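Thambiah Reusable Tumbler - Clear

Supplied by Trurkent Catering Equipment

Product overview

The Thambiah tumbler is a clear, stackable drinking cup intended for schools, community halls, aged care residences and function rooms. It is supplied to organisations that serve cold drinks in quantity and wish to reduce their use of single-use cups. The tumbler is moulded in one piece, with a plain rim and a slightly weighted base. It carries no printing on the outside wall, and the maker's mark is confined to the underside.

The range was introduced as a replacement for the earlier Arer cup, which is no longer stocked. Customers who hold Arer cups should note that the two will not stack together, as the taper of the wall has changed. Mixed stacks may jam and should be separated before washing.

Table service

The clear finish suits both plain and patterned linen. Trurkent also supplies the Plikusen range of table coverings, which may be ordered with the tumblers on a single account. Coverings are sold by the piece and are hemmed on all sides. Colours may vary slightly between dye lots, and customers fitting out a large room are advised to order all coverings at the same time. 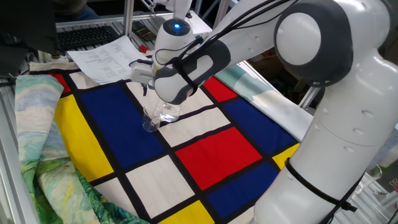 Clear plastic cups on a patterned cloth.

Care and cleaning

Tumblers should be washed before first use. They may be placed in the upper rack of a domestic dishwasher or in a commercial glasswasher fitted with an open basket. Abrasive pads and scouring powders will dull the surface and are not recommended. Cups should be left to drain upside down on a ventilated mat and stacked only when fully dry.

The tumbler is not suitable for hot drinks, for microwave use or for storage in a freezer. Prolonged contact with citrus oils or alcohol-based cleaners may cause fine surface cracking. Any cup that shows cracking or a chipped rim should be withdrawn from service.

Ordering

Tumblers are packed in sleeves of 8. The minimum order is two sleeves. Storage crates with a hinged lid are available separately and are recommended for organisations that move their cups between venues.

Catalogue number: 177
Colour: Clear
Finish: Gloss
Stacking: Yes
Printing: Not offered on this item

Orders placed on account are normally dispatched within seven working days. Delivery to regional and remote addresses may take longer, and an estimate will be given when the order is confirmed. The warehouse closes for stocktaking in January, and orders received in that period are processed in turn when it reopens.

Returns

Unused sleeves may be returned in their original wrapping. Opened sleeves cannot be accepted for reasons of hygiene, except where the goods are faulty. Claims for damage in transit should be made in writing, with the delivery docket number, to Riaan Van Wyk, Customer Accounts.

Enquiries about bulk supply, including standing orders for school canteens, should be directed to Emlyn Gape, Institutional Sales.

Page last revised 2021-08-15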